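Idonthorpe Account: Progress Report to the Client Marketing Office
Prepared by Macarena Gallardo, account lead, Bindico
Reporting period: second half, through December

1. Status

The account is on schedule against the revised work plan. Two deliverables are complete (message testing and the regional media list), one is in production (the spring campaign), and one is held pending a decision on your side (the spokesperson program). Spending is within the approved budget for the period. The hours overrun reported at the midpoint has been absorbed by moving design work from the senior to the standard rate.

The open decisions are listed in section 7. The first of them affects the production calendar and should be settled before the others.

2. Staffing

The account changed hands during the period. The previous lead left Bindico in the first month and the account ran under interim cover until my assignment was confirmed. Handover consisted of the contact files, the approved message documents, and the open purchase orders. Correspondence with trade editors was not part of the handover file and had to be rebuilt from mailbox archives, which took longer than planned and is the main cause of the late start on media outreach.

The present team is one lead, one media specialist, one writer at half time, and design support as needed from the shared studio. Media monitoring stays with Anduno under the existing subcontract. Campos continues to handle Spanish-language adaptation. Both subcontracts run to the end of the next period and contain the same notice terms as before.

No further staff changes are planned. The half-time writer will move to full time for the launch month only, and the cost is already in the estimate you approved.

3. Message testing

The test used an online panel of 500 adults in the Idonthorpe service region. Respondents were shown one of two message sets. Set A led with price and contract terms. Set B led with service response and local staffing. Each respondent saw a single set, followed by the same questions on recall, clarity, and intent to contact.

Of the completed responses, 248 were assigned to Set A and the remainder to Set B. Set B scored higher on recall and on intent. Set A scored slightly higher on clarity. The difference on clarity is inside the margin of error for a sample of this size and should not be used as a basis for any decision.

The open-ended answers were coded by two readers working separately. Where they disagreed, the answer was placed in the general category. The most frequent complaint concerned the phrase "flexible coverage window," which respondents read as a delay. We recommend dropping it from all materials, including the phone scripts. The phrase also appears on the printed rate card, which your office controls.

One limit on the results needs to be stated. The panel vendor could not fill the quota for respondents over 65, and the shortfall was not corrected by weighting. Findings for that group should be read as incomplete. A supplementary phone sample would close the gap. It is priced in the appendix and is not included in the current budget.

4. Media relations

The regional media list has been checked line by line. Dead addresses were removed, duplicate entries were merged, and each remaining contact now has a beat, a preferred channel, and a date of last contact. The list is held in the shared folder in the format your office requested.

Outreach began in the third month. Three story angles were offered:

Service response times in rural districts
The apprenticeship intake
Changes to the billing format

The first angle was picked up by two regional dailies and one trade newsletter. The apprenticeship angle was declined by the dailies and is now with the community weeklies, which work on longer lead times. The billing angle produced no coverage. We do not recommend offering it again until the new format is in customers' hands and there is something for an editor to look at.

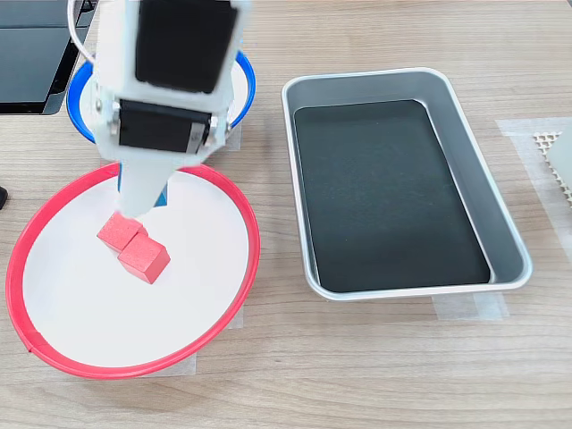
Editors asked repeatedly for someone they could quote by name. Written statements issued in the name of the company were used in shortened form or left out. This is consistent with what the trade newsletter told us directly: it will run a statement only when no interview can be had, and it places those items lower on the page. The spokesperson program described in section 6 was meant to address this, and its delay has a measurable effect on placement.

Anduno supplied monitoring reports on the agreed schedule with one exception, when a feed change caused four days of broadcast mentions to be missed. The gap was filled by hand. Anduno has added a daily check on feed volume and has credited the affected days on its invoice. Its sentiment scoring remains weak on short items, where a neutral mention in a list is often marked positive. We are correcting these by hand before they reach your summary, and the hours are booked under monitoring.

5. Spring campaign

The creative concept approved at the last review is in production. It consists of one 30-second radio spot, one 15-second cutdown, a print unit in full and half page, and a set of digital units in the standard sizes. Outdoor was removed at your request. The money released has been moved to radio.

Production status by item:

Radio, 30 seconds: script approved, casting complete, recording booked
Radio, 15 seconds: script in second draft
Print: layout approved, copy with legal review
Digital: first sizes delivered, remaining sizes follow print copy
Spanish-language versions: with Campos, radio first

Legal review of the print copy has returned one comment. The claim "most calls answered the same day" needs a dated source. Your operations office has the underlying figures but reports them by depot, and the depots do not all define a call in the same way. Two depots count a repeat visit as a new call and the others do not. Until the definition is settled, the copy will carry the alternate line with no claim in it. The alternate tested lower on recall but carries no legal risk.

Campos has raised a point on the radio script. The closing line depends on a double meaning that does not exist in Spanish, and a direct translation adds three seconds. A new closing line has been written to time. It keeps the phone number in the same position, so the call tracking setup does not change. Your bilingual reviewer has the draft.

A direct mail test was added to the plan at the midpoint. It will go to 1,000 households in a single postal area, split evenly between the letter and the self-mailer. The purpose is to compare response cost before any larger mailing is considered. Printing is quoted and the address file has been purchased. The mail date depends on the rate card correction noted in section 3, as the rate card is enclosed with the letter version.

6. Spokesperson program

The program covers selection, training, and scheduling of company spokespeople for broadcast and print interviews. Candidate names were submitted to your office in the second month. Training dates were held with the studio and then released when no selection had been made. The studio charged no fee for the first release and will charge for a second.

Bindico's recommendation has not changed. One spokesperson should come from operations and one from customer service, with neither drawn from the executive team. Editors in the region have said they want people who can speak to daily work. Training takes one full day per person, plus a short on-camera session, and should be finished at least three weeks before launch.

7. Decisions requested

Selection of spokespeople, or written notice that the program is withdrawn
Approval to remove "flexible coverage window" from the rate card
A single definition of a service call for use in advertising claims
A yes or no on the supplementary phone sample
Sign-off on the Spanish closing line

8. Budget

Fees for the period are at the approved level. Pass-through costs are below plan, because the outdoor deposit was returned and the radio talent was booked at the regional rate. The unspent portion is carried forward under production and will not be moved to fees without your approval. Detailed lines, with invoices for Anduno and Campos, are in the appendix.

9. Next period

Work begins with the radio recording, followed by delivery of the remaining digital sizes. Media outreach continues with the weeklies. The mail test goes out once the rate card is corrected, and response will be tracked for six weeks from the mail date. The next report will include first-month campaign results, coverage totals by angle, and a cost comparison for the two mail formats. Questions on any section can be sent to the account mailbox, which is checked at 9 a.m. and 3 p.m.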